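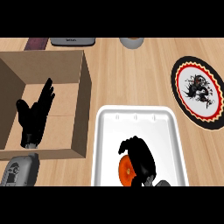 4장. 탁상 작업 장면 불러오기와 첫 양손 조작

적용 버전: Orkeo 양손 조작 키트, Zediso 시뮬레이터 빌드 846 이상
개정일: 2022년 10월 21일
원문: Deirdre Noonan

3장까지 마치셨다면 설치는 끝났고, 라이선스 키도 등록되어 있을 겁니다. 드디어 손을 움직여 볼 차례입니다! 이 장에서는 탁상 장면을 하나 열고, 왼손과 오른손을 각각 깨운 다음, 받침 위의 물체를 잡아 상자로 옮기는 짧은 작업을 끝까지 해 봅니다. 실물 손은 아직 연결하지 마세요. 실물 연결은 6장에서 다룹니다.

처음 해 보시는 분도 한나절이면 충분히 따라올 수 있습니다. 저희가 이 장을 쓰면서 제일 많이 반복한 부분이 4.4의 쥐기 연습인데, 몇 번을 해도 손가락이 둥근 물체를 따라 감기는 순간은 참 보기 좋습니다.

4.1 시작하기 전에

다음 항목을 확인하세요.

- 조작용 장갑 두 개가 충전되어 있고 표시등이 초록색으로 켜져 있을 것
- Fanero 중계기가 PC와 유선으로 연결되어 있을 것 (무선으로도 되지만 첫 실행은 유선을 권합니다)
- 그래픽 드라이버가 2장의 표에 나온 버전 이상일 것
- 방화벽에서 포트 3404가 열려 있을 것

참고: 포트 3404는 장갑 데이터가 들어오는 통로입니다. 회사나 학교 네트워크에서는 막혀 있는 경우가 많으니 전산 담당 부서에 미리 요청해 두세요. 포트를 바꾸고 싶다면 설정 > 연결 > 고급에서 수정할 수 있는데, 중계기 쪽 값도 똑같이 바꿔야 합니다. 한쪽만 바꾸면 장갑은 연결된 것으로 나오면서 화면 속 손은 꼼짝도 하지 않습니다.

주의: 장갑을 낀 채로 충전 케이블을 꽂지 마세요.

4.2 장면 불러오기

1. Zediso를 실행하고 왼쪽 메뉴에서 장면 > 탁상을 누릅니다.

2. 목록에서 "과일과 상자"를 고릅니다. 나무 상판 위에 열린 골판지 상자와 흰색 스티로폼 받침, 반으로 자른 오렌지가 있고, 주변에 접시와 컵 같은 생활 소품이 함께 놓이는 장면입니다. 소품까지 넣어 둔 덕분에 실제 책상에서 하는 일과 느낌이 꽤 비슷합니다.

3. 불러오기를 누르고 진행 막대가 끝까지 찰 때까지 기다립니다. 처음 한 번은 질감 파일을 내려받습니다. 용량은 341MB이고, 두 번째부터는 저장된 파일을 씁니다.

4. 시점을 "위에서 보기"로 바꿉니다. 단축키는 숫자 1입니다. 상자 안쪽 바닥까지 들여다보이는 시점이라 연습하기에 가장 편합니다.

5. 화면 오른쪽 아래의 물리 표시가 "정지"인지 확인합니다. 정지 상태에서는 손도 물체도 움직이지 않습니다.

참고: 질감 파일을 받는 도중에 창을 닫으면 상판이 회색 격자로 나올 수 있습니다. 도구 > 저장소 정리를 실행하고 3번부터 다시 하세요. 사용자 설정은 지워지지 않습니다.

장면 파일은 읽기 전용으로 들어 있습니다. 물체 위치를 마음대로 바꿔 보고 싶다면 장면 > 사본 만들기를 먼저 누르세요. 사본은 얼마든지 망가뜨려도 괜찮습니다. 접시를 상자에 넣어 보겠다고 한참 매달린 분도 계신데, 그것도 아주 좋은 연습입니다!

4.3 손 깨우기와 영점 맞추기

두 손은 반드시 한 손씩 깨웁니다. 순서는 왼손이 먼저입니다.

1. 왼손 장갑을 끼고 손목 끈을 조입니다. 끈 밑으로 손가락 하나가 들어갈 정도면 됩니다.

2. 팔꿈치를 책상에 대고 손바닥을 편 상태로 화면의 "왼손 영점"을 누릅니다. 알림음이 두 번 날 때까지 손을 움직이지 마세요.

3. 손가락을 활짝 벌렸다가 천천히 오므립니다. 엄지부터 새끼손가락 쪽으로 차례대로 해도 되고, 한꺼번에 해도 됩니다.

4. 물리 표시를 "느리게"로 바꾸고 왼손을 조금씩 움직여 봅니다. 화면 속 손이 같은 방향으로 따라오면 성공입니다.

5. 물리 표시를 다시 "정지"로 돌리고, 오른손도 1번부터 4번까지 똑같이 진행합니다.

주의: 영점을 맞추는 동안 다른 사람이 반대쪽 장갑을 만지지 않게 하세요. 두 장갑의 신호가 섞이면 손목 방향이 뒤집힌 채로 저장되는 일이 있습니다. 뒤집혔다면 설정 > 손 > 초기화를 누르고 처음부터 다시 합니다.

화면의 손은 검은색 손가락과 금속 손목으로 표시됩니다. 손목 색이 노랗게 깜박이면 관절이 움직일 수 있는 범위 끝에 거의 닿았다는 신호입니다. 팔을 몸 쪽으로 살짝 당기면 바로 풀립니다. 억지로 더 비틀어도 시뮬레이션에서는 다칠 것이 없지만, 6장에서 실물을 쓸 때 같은 습관이 나오니 지금부터 풀어 주는 쪽으로 익혀 두세요.

지연 시간은 상태 막대에 밀리초 단위로 나옵니다. 116 이하이면 이 장의 작업에 충분합니다. 그보다 높게 나오면 4.6을 보세요.

4.4 첫 작업: 오렌지 반쪽 옮기기

이제 정말 재미있는 부분입니다. 오른손으로 받침 위의 오렌지 반쪽을 잡아 왼쪽 상자 안에 내려놓겠습니다. 왼손은 상자 쪽에서 대기하다가 필요할 때 거들어 줍니다.

1. 물리 표시를 "느리게"로 둡니다.

2. 왼손을 상자 안쪽으로 옮기고 손가락을 편 채로 둡니다. 손목이 상자 테두리를 누르지 않게 높이를 맞추세요. 테두리를 세게 누르면 상자가 밀립니다.

3. 오른손을 받침 위로 가져갑니다. 손등이 오른쪽을 향하게 하고, 손가락 끝이 오렌지 윗부분에 모이도록 합니다.

4. 손을 천천히 오므립니다. 손끝이 물체에 닿으면 장갑이 짧게 떨립니다. 떨림을 느낀 뒤 아주 조금만 더 오므리고 멈추세요.

5. 상태 막대의 쥐는 힘이 초록 구간에 있는지 봅니다. 주황 구간이면 손가락을 살짝 풉니다.

6. 손을 똑바로 위로 듭니다. 옆으로 끌면 받침의 볼록한 테두리에 걸리기 쉽습니다.

7. 상자 위까지 옮긴 다음 왼손을 상자 안쪽 벽으로 비켜 놓고, 오른손을 내려 손가락을 펼칩니다.

8. 오른손을 상자 밖으로 뺀 뒤 스페이스 바를 누릅니다. 시도 하나가 기록되고 장면은 처음 상태로 돌아갑니다.

참고: 오렌지가 기울어진 채 놓여 있는 것은 정상입니다. 잡기 전에 바로 세울 필요가 없고, 기울어진 상태에서 잡는 연습이 훨씬 도움이 됩니다.

첫 시도에 떨어뜨려도 전혀 문제없습니다. 떨어뜨린 시도도 기록에 남고, 나중에 보면 손가락 모양이 어떻게 나아졌는지 한눈에 들어와서 꽤 뿌듯합니다. 지우고 싶은 시도는 기록 창에서 고른 다음 Delete를 누르세요.

4번에서 떨림이 전혀 오지 않는다면 장갑 설정의 촉각 항목이 꺼져 있을 가능성이 높습니다. 기본값은 켜짐이지만, 3장의 절전 설정을 "최대"로 두었다면 같이 꺼집니다.

4.5 조금 더 해 보기

오렌지 옮기기가 손에 익었다면 아래 설정을 하나씩 바꿔 보세요. 한꺼번에 바꾸면 무엇 때문에 어려워졌는지 알기 힘듭니다.

속도: "느리게"에서 "보통"으로 올립니다. 체감 차이가 큽니다. 손을 들어 올리는 동작에서 먼저 티가 나니 4.4의 6번을 특히 천천히 해 보세요.

마찰: 장면 > 재질에서 오렌지 단면의 마찰을 낮춥니다. 단면 쪽을 누르면 미끄러지고 껍질 쪽을 감싸면 잘 잡힙니다. 이 차이를 손으로 느끼는 것이 저희가 이 장면을 좋아하는 이유이기도 합니다.

손 바꾸기: 왼손으로 잡아 옮깁니다. 상자가 가까우니 쉬울 것 같지만 팔이 서로 교차하는 구간이 생깁니다. 손목 색을 잘 보세요.

건네기: 오른손으로 든 물체를 공중에서 왼손에 넘깁니다. 왼손에서 떨림이 온 다음에 오른손을 풉니다. 성공하면 정말 신납니다!

Ekström 확장팩을 설치한 경우에는 같은 장면에 손가락 끝 압력 지도가 추가됩니다. 보기 > 압력을 켜면 손가락마다 색으로 힘이 표시됩니다. 확장팩이 없어도 이 장의 모든 단계를 진행할 수 있습니다.

4.6 잘 안 될 때

화면 속 손이 떨립니다.
장갑의 손목 끈이 헐거운지 먼저 봅니다. 그래도 떨리면 설정 > 손 > 부드럽게를 한 단계 올립니다. 너무 높이면 반응이 굼떠지니 세 단계를 넘기지 마세요.

손이 상자 벽을 뚫고 지나갑니다.
물리 표시가 "정지"인 상태에서 시점 이동 도구로 손을 끌었을 때 생깁니다. 장면을 다시 불러오세요. 기록된 시도는 그대로 남습니다.

지연 시간이 높습니다.
다른 프로그램을 닫고 Fanero 중계기를 USB 허브 없이 PC에 바로 꽂습니다. 노트북이라면 전원 어댑터를 연결하세요. 그래도 내려가지 않으면 설정 > 화면에서 그림자를 "간단히"로 낮춥니다. 상자 벽 옆이나 받침 테두리 밑의 부드러운 그림자가 단순해질 뿐 물리 계산은 달라지지 않습니다.

한쪽 손만 움직입니다.
깨우기 순서가 바뀌었을 수 있습니다. 두 장갑의 전원을 끄고 4.3의 1번부터 다시 진행합니다. 중계기 전원은 끄지 않아도 됩니다.

오렌지가 손가락에 붙어서 떨어지지 않습니다.
재질 설정에서 마찰을 지나치게 올린 경우입니다. 장면 > 재질 > 기본값을 누르세요.

4.7 마무리하고 저장하기

1. 물리 표시를 "정지"로 둡니다.

2. 파일 > 기록 저장을 누르고 폴더를 고릅니다. 파일 이름에는 한글을 써도 됩니다.

3. 오른손, 왼손 순서로 장갑 전원을 끕니다.

4. 장갑을 벗어 통풍이 되는 곳에 둡니다. 안감은 분리해서 찬물에 손빨래할 수 있습니다. 세탁 방법은 부록 나를 보세요.

주의: 저장하지 않고 프로그램을 끝내면 마지막 시도 하나만 자동으로 보관됩니다.

저장한 기록은 5장에서 바로 씁니다. 느린 재생으로 손가락 하나하나의 움직임을 돌려 보고, 마음에 드는 시도를 골라 자동 동작으로 바꾸는 과정이니 잘된 시도를 몇 개 남겨 두시면 좋습니다. 건네기에 성공한 기록이 있다면 꼭 챙겨 두세요!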